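Introduction to Community Media Production
Handout 4: Planning and recording a magazine segment

Welcome back, everyone! Last time we listened to one another's pitches and I came away really excited, there is such a good spread of subjects in this group. This handout covers what happens between the pitch and the edit. Please read it before the workshop and bring it with you, as we shall be scribbling on it.

What we mean by a segment

A segment is one self-contained item inside a longer programme. It has its own opening, its own idea and its own ending, and a presenter can introduce it in a sentence or two. For this module your segment runs for 4 minutes. That sounds tiny until you try to fill it, and then it sounds enormous, and then you have recorded over 60 minutes of material and it sounds tiny again! All three feelings are normal.

You will work in pairs. Each pair makes one segment in two versions, a film version and a radio version, from the same research. I love this exercise. You find out very quickly which parts of your story were being carried by the pictures and which by the voices.

Finding the question

Before you book any kit, write down the question your segment answers. One question, in ordinary words, that you could ask a stranger at a bus stop. "The history of the Hurkau market hall" is a topic. "Why do the Hurkau stallholders still set up before dawn?" is a question, and I already want to know the answer.

Try your question on someone outside the course. If they start guessing at the answer, keep it. If they say "oh, nice", have another go.

Good places to look for stories near us:
the noticeboard at the Haddad Centre (the bottom half, where the handwritten cards are)
the letters page of any local paper
the bus, with your headphones off
the people who repair things for a living, who always have stories

The running order

Your running order is a plain list of what the audience sees and hears, in order, with a rough length beside each item. Use the blank form at the back of Handout 2. A typical one for a short segment might go like this:

Cold open: a voice or a sound, no explanation, ten seconds
Presenter link into the story
First interview, clip one
Location sound with narration over it
Second interview
Back to first interview, clip two
Out on a sound or a line from the presenter

Don't treat that as the correct answer. One of the best pieces from last year's group was a single unbroken conversation in a van, and its running order had two lines on it. Whatever shape you choose, write it down before you record and then cheerfully change it afterwards.

General views

A general view, or GV, is a shot that gives the viewer the place and leaves room for a voice. Hold each one still for longer than feels comfortable. Count slowly in your head, and don't begin to pan just because you are bored. Try the same place from more than one position too, and look at where the lines lead your eye. 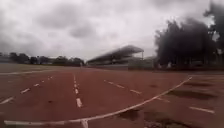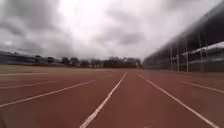
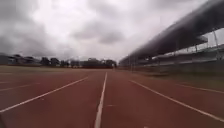
When you log your GVs, give each a name that your partner would understand without you in the room. "Outside 2" will mean nothing to either of you by the edit. "Vastow bridge, looking upstream" will save you an afternoon.

The radio version has its own kind of general view, and we call it wild track or atmos. Record a good long stretch of every place you visit with no one speaking. Kitchens, stairwells and car parks all have a sound of their own, and once you start hearing it you can't stop. (Sorry in advance. It has rather spoiled hotel lobbies for me, in the best possible way.) In the edit, that stretch of sound goes underneath your joins and makes them disappear.

Interviews

Ask open questions and then leave a gap. The gap is the hard part. Most people will fill it, and what they fill it with is very often the clip you end up using.

Ask your guest to put the question into the answer. Your own voice will probably be cut, so "Yes, in April" is no use to you, whereas "We opened in April, and the roof was still leaking" is lovely.

Nod instead of saying "mm". Everyone forgets this at first. I forgot it for years.

Before you start, do a level check by asking what your guest had for breakfast. Listen on headphones the whole way through, both of you if you have the splitter. If a lorry goes past in the middle of a wonderful answer, wait, smile, and ask again. People don't mind nearly as much as you fear.

Permissions

Every person you interview signs a release form before recording. If they are under 18, a parent or guardian signs as well. Forms are in the blue folder by the kit cupboard. You also need permission to record on private land, and that includes shopping centres and station platforms, however public they feel. Driment Radio, who will be hearing the finished audio pieces, won't accept anything without its forms, so please keep them together in one envelope.

Music: use the course library only. I know. I have a favourite song as well.

Kit

Sign out one recorder, one camera and one tripod per pair. Check the following before you leave the building:
batteries charged, with spares
card formatted (after you have copied off whatever was on it!)
headphones working in both ears
foam windshield on the microphone
tripod plate attached to the tripod, or to the camera, or at any rate in the bag

Kit goes out after the morning session and comes back by 5 pm the next working day. If something breaks, tell me. Things break. I only get grumpy when a faulty cable goes quietly back in the drawer for the next pair to discover.

For the next session

Bring your question, written out. Bring a draft running order. Bring one minute of atmos from somewhere you know well, and don't tell us where it is, because we are going to play them all with the lights off and guess.

Suggested listening: pick any local news magazine and listen to the same item twice, the first time for the story and the second time with a pencil, marking each change of voice or place. Bring the scribbles too, the messier the better.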